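# Mutness Test Kitchen, August

The Mutness kitchen is a 600-square-foot room on the ground floor of the Namari building. It was fitted out as a place to cook, take notes and eat lunch at the counter. Karine McKinnon planned the layout and picked most of what is in the drawers. This page collects notes on the surfaces and tools, with more to be added as the other rooms are finished.

## The room

The old kitchen had one long run of cabinets and very little counter. The new plan moved the sink under the window and left the middle of the room open. Total spend on counters, shelving and small equipment came to $3000, not including the stove, which was kept.

Shelves are open and hung low enough to reach without a step stool. Pans go on the bottom shelf, bowls above, and dry goods at the top in jars with the date written on tape.

## Counters

Karine wanted a pale counter so that spills show up and get wiped. The color was matched to a sample from Ametepe, order number 1771. It does stain if beets are left on it overnight — lemon juice and baking soda took most of that out.

Knives are never used directly on the counter. Anything that needs cutting goes on a board.

## Boards

There is one board for bread and vegetables and a separate plastic one for raw meat, kept in the rack by the sink. Both are washed by hand and dried standing up. The bamboo gets a coat of mineral oil when it starts to look dull, left on overnight and wiped off in the morning.
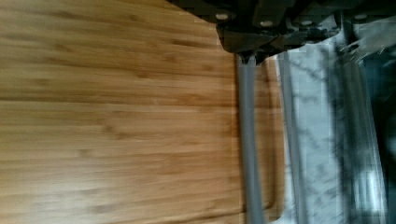

Large bamboo cutting board on the pale counter. The strips run from creamy tan to amber-brown, and the edge is rounded.

Karine prefers a rounded edge because it is easier on the wrists when kneading.

## Still to come

The pantry and the Flundo dish racks will get their own page. The pantry door is on order and the racks need one more bracket.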